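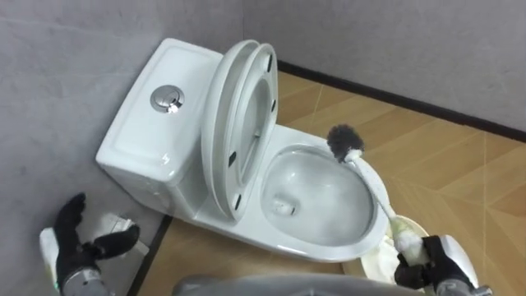 Peslow見学メモ(アメフト部の練習施設オープンデー)

2022年12月6日。行ってきました、Peslow。忘れないうちに書く。順番めちゃくちゃです、すみません。

駅からバス40分。遠い。しかも一本逃した。着いたら受付はもう始まっていて、首から下げる札をもらってすぐ出発。靴カバーはウェイト場に入るときだけ。

案内はJade Blackburnさん。元ラインバッカーのトレーナーで、今はここのリハビリ部門の主任。早口。英語と日本語が半々で、メモが追いつかず。

ウェイト場
広い。ラックが窓側に並んでいて、床のゴムの匂いがすごい。ちょうどオフェンスラインの学生がスクワット中。見学者が通っても誰もこっちを見ない。奥の壁に歴代のスクワット記録が貼ってあって、一番上が644ポンド。単位を聞かなかったらキロと思うところだった。記録の横に名前と学年、その下に鉛筆で誰かの落書き。

水分補給の棚は全部Flirnikの粉末。味見させてもらったけど、甘い。レモンのほうがまし。

リハビリ室
個人的には今回の目当てがここ。膝の手術のあと、どの段階で走らせるのかをずっと聞きたかった。Blackburnさんの答えは「日数では決めない」。左右の筋力差と片足ジャンプの着地を見て、本人が怖がっていないかも確認する。数字が揃っていても、カットの動きで一瞬止まる選手は戻さないそうです。

測定はGidanceというソフトで管理。画面に選手ごとの折れ線が出る(名前は隠してあった)。11月に靭帯をやった2年生のグラフも見せてもらった。まだ線が短い。ここでちょっと胸にきた。うちの息子も同じ学年なので。

質問の時間は短め。前の列の人がテーピングの話をずっとしていて、聞けたのは一つだけ。再受傷の話は聞きそびれた。くやしい。
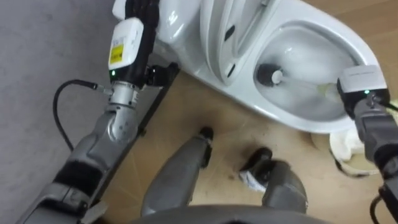

Tapsellフィールド

施設の裏の人工芝。名前は昔の監督からとったらしいが未確認。風が強くて寒い、手袋必須。防寒を甘くみてました。

キッカーの練習が見れたのは大きい。57ヤードを一本、向かい風で。入った。見学者から拍手がおきて、本人は下を向いたまま次のボールを置いてた。そのあと短い距離を外していたのも見た。キックってそういうものなのか。

ホルダーの学生が地味にうまい。スナップが横に流れても、ボールの縫い目をちゃんと前に回す。隣にいた高校のコーチの方がずっとそこだけ見ていて、つられて私も後半はホルダーばかり見てしまいました。

その他、行く人向け
・駐車場は満車。バスのほうがいい
・昼ごはんは出ない。売店はパンだけ、早い時間に売り切れ
・ウェイト場は撮影禁止、フィールドはOK
・子どもの参加もOKだけど待ち時間がながい
・リハビリ室の質問は先に紙に書いていくこと。私は頭がまっしろになった

パンフレットは2部もらってきたので、1部は部室の棚に置いておきます。読んだら戻しといてくださいい。リハビリの段階表のコピーは、Blackburnさんに転載していいかメールで問い合わせ中。返事がきたらここに追記します。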